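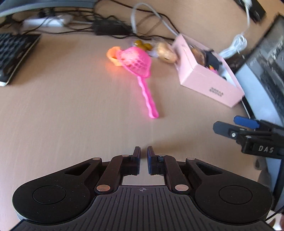 The Hirketti cell is a desk-top workstation in which a pair of hand-held grippers is used to record how people pick up and put down small objects. It was set up at Plodine under Conceição Rocha, and it is better known for its maintenance routine than for anything done with its recordings. Each gripper has a wide black housing with a ribbed top, from which linkage arms rise on copper-coloured pivot pins to two upright fingertips with blue padding. The working area is an ordinary desk shared with a keyboard and a monitor, and the objects are toys, among them a pink strainer with a wavy handle, a potato and a bunch of grapes. Descriptions of the cell as a "laboratory" should be read with that in mind.

Setting up

The written procedure takes up 5 pages, most of them about the desk. The operator clears a patch in the middle, connects both grippers and opens and closes each one fully with nothing between the fingers. The closed position is then stored as zero. A toy is gripped, lifted and put back, and the opening shown on the monitor is compared with a card kept beside it.

The card was drawn up by Amado Tiongson from a single afternoon's readings. It has been treated as a standard ever since, though the toys on it were measured once each and soft ones give a different reading depending on how hard they are squeezed. Rocha's notes say the card is "good enough to catch a slipped pad". No one has shown that it catches anything smaller.

A strainer handle is the usual last check. It is long and wavy, and tends to turn in the fingers if the tips don't meet squarely. The procedure calls this an alignment test. It gives no pass mark, and two operators watching the same grip can disagree.

Routine care

Finger pads are wiped with a damp cloth at the start of a session and left to dry. Solvent was used at first but dropped after it was blamed for pads coming loose. The evidence for this is thin: the pads in question came from one batch, and the adhesive was changed in the same week as the cleaner.

Pivot pins are checked for side play by holding the housing down and pressing each fingertip sideways. Oil is forbidden, as it creeps on to the pads. The small screws at the fingertips are turned until snug, with a hand driver only.

The service interval is 4,000 closings for the linkage and 900 for the pads. Both figures come from Aebischer, which supplies the spare parts and so has some interest in their being low. A log kept at Plodine from May records pads replaced at 700 closings and others still in use well past the limit, with no remark on why. The log is filled in by hand and has gaps.

Repairs

The commonest fault is a gripper that no longer reads zero when shut. The usual remedies, in the order given by the procedure, are to:

reseat the cable at both ends
clean the pads and store zero again
tighten the fingertip screws
remove the fingertip and fit a new pad
replace the arm as a unit

Most faults are logged as cured at the second step. Storing zero again will hide a worn pad as readily as it will correct a reading, so the figure says little about the state of the hardware. Tiongson later added a line asking operators to look at the gap between the tips before pressing the button – a sensible change, although the log has no column for the result.

Cables are the other recurring trouble. Leads for the grippers and the computer end up in the same tangle at the back of the desk, and a dropped connection is easily mistaken for a failed sensor. At least one arm was swapped for this reason and later found to be sound. Labels were introduced, then fell off.

Claims and criticism

Gakbridge, which promoted the design, described the cell as "self-checking". It is not, in any ordinary sense of the word. Each check depends on a person gripping a toy and deciding whether the number looks right. The company also claimed that a newcomer could set up the cell without training, but no trial of this has been published.

Page last checked Oct 10, 2026.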